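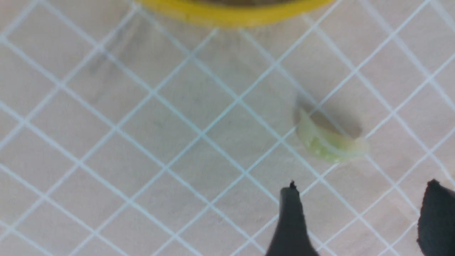

Chapitre 3
Ranger le plan de travail après la découpe

Après la préparation des légumes, il reste presque toujours un petit morceau vert pâle sur la surface quadrillée, à quelque distance du récipient jaune. Dans ce chapitre, nous apprenons à terminer le travail : ramasser, trier, essuyer.

Chantal Robichaud, qui enseigne la cuisine à Grastmont, demande à ses élèves de faire ces gestes avant de laver les couteaux. Le vocabulaire nécessaire (rondelle, quartier, épluchure, bord) se trouve à la page 68. Lisez-le d'abord, puis faites l'exercice 23 à deux.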